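Coastal Ecology, Unit 4: Seagrass Meadows and Why We Care
Instructor: Baltazar Varela

Welcome back! Last time we finished with salt marshes, and now we move just offshore to my favorite habitat in the whole course – seagrass.

First, a reminder that seagrass is not seaweed. It is a true flowering plant, with roots, leaves, flowers and seeds, and its ancestors lived on land. The roots grip the sediment and the leaves slow the water, so mud and sand settle out. Less stirred-up mud means clearer water, and clearer water lets more light down to the plants. Keep that feedback loop in mind, it comes up again in the reading.
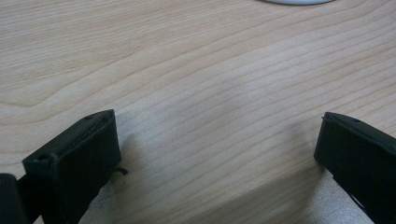 Fine grain lines in a pale wooden tabletop.

Our case study is Meswood Bay. The meadow there once covered 870 hectares, and 30 percent of it went in a single decade, mostly to boat moorings and to fertilizer washing down the Gatov River. Fertilizer feeds algae, the algae coat the leaves, and the grass is shaded out. Replanting began at 13 plots (see the Deligiannis survey in your packet), and the seedlings in the sheltered ones have done wonderfully!

Terms to know: rhizome, epiphyte, turbidity, blue carbon, nursery habitat.

For next class, read chapter 4 and sketch the feedback loop running in reverse, starting with a drop in light. Bring boots for the March trip to Hamevach Point – low tide is early, and the walk out is muddy.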